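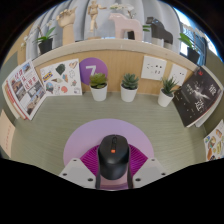 Against the clean table

When people ask me what is the hardest part of teaching a machine to use its hands, they expect me to say the model. I say the desks. For two years I helped to plan the collection of examples at Belico, and most of our arguments were about furniture.

Our first set was made in one room in Wisside. We had white tables, the same lamp over each of them, and one object at a time. We recorded 278 examples of picking up a computer mouse and we were proud of them. They looked very tidy in a presentation. Then the trained system was moved to a normal office, and it reached for the mouse correctly 4 times in the whole morning. The arm was the same arm. What had changed was everything near the mouse.

My opinion since then is simple, and some colleagues find it too strong. I think that a person with a hand-held gripper should work where people live and work, among the books, the plants in their small pots, the stickers and the figurines on the shelf. Nothing should be put away first. A mouse on a round mat, with outlets and succulents behind it, is closer to the real job than a mouse on a white table.

The other side has a good argument. Messy places make it difficult to know why a system fails. At Cosgrove they still begin with bare tables for this reason, and I respect it. If you change nine things together, you learn very little about any of them. I would accept a small clean set for testing, kept separate from the rest.

What I can not accept is cleaning before recording. I have seen instructions which ask the collector to remove "distracting items." Distracting for whom? The future owner of the machine will not remove her orchids.

There is also the question of permission. A real desk says much about its owner, so the owner must agree, and must be able to change his mind later. This makes the work slower. I would still choose the slower work, and I would pay the collectors for the time it takes.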